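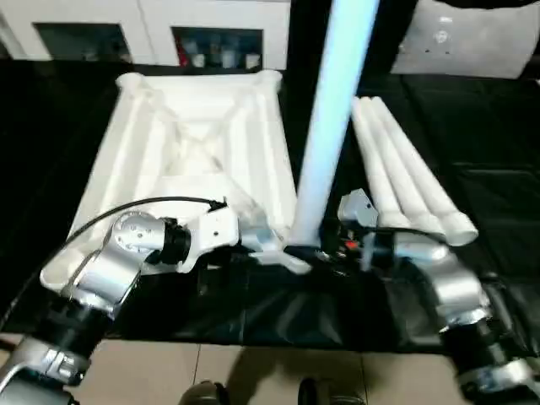
How to Take Apart and Reassemble Tube-Leg Furniture

Reading time: 3 min
Print | E-mail this page
By Kofi Appiah

Small stools, side tables and plant stands with push-in legs are easy to move if you take them apart first. Most of the damage I see comes from doing it on a bare floor or from forcing a leg that went in crooked. A little preparation takes care of both.

Cover the work surface

Spread an old cloth or blanket over the table before you set anything down. A dark cloth is best for white parts. Scuffs and stray bits of plastic show up against it, and a small white cap won't disappear the way it does on a pale countertop. A few wrinkles don't matter, but shake out the crumbs and grit.

Turn the top piece over so the ribs face you. Keep it to one side and lay the tubes next to each other on the other side, all pointing the same way. If the tubes have a collar near one end, check the collars for cracks now.

Clean the joints

Wipe each tube end and each corner socket with a damp cloth and a drop of dish soap. Use an old toothbrush for the hollows between the ribs, where dust packs down. Let everything dry before you put it back together. Water trapped in a socket makes the leg feel tight when it isn't fully seated.

Don't use oil. It will help the leg slide in, and later it will help it slide out. If a joint is stiff, rub a little dry bar soap on the end of the tube.

Fit the legs

Work on one corner at a time. Hold the corner down with one hand and bring the tube in straight with the other. Start it with a gentle twist, then push. If it leans, pull it out and begin again. Hammering a crooked leg splits the socket, and glue rarely holds there for long.

When all the legs are in, turn the piece upright on a level floor and press down on each corner. A rock or wobble usually means one leg is not all the way in. Check that before you start adding felt pads.

Packing for a move

Wrap the tubes together in a towel and tie the bundle at both ends. Put loose caps and connectors in a zip bag and tape the bag inside the top piece. Tape on the underside only, and use painter's tape, which comes off painted and plastic surfaces without leaving much behind.

If you own two similar stands, mark the parts with a pencil letter inside the socket. I once spent most of an evening trying to fit the legs from a Groltora stand into a Zellness top. They were very close in size and did not fit.

787 shares | 3 comments
Print | E-mail this page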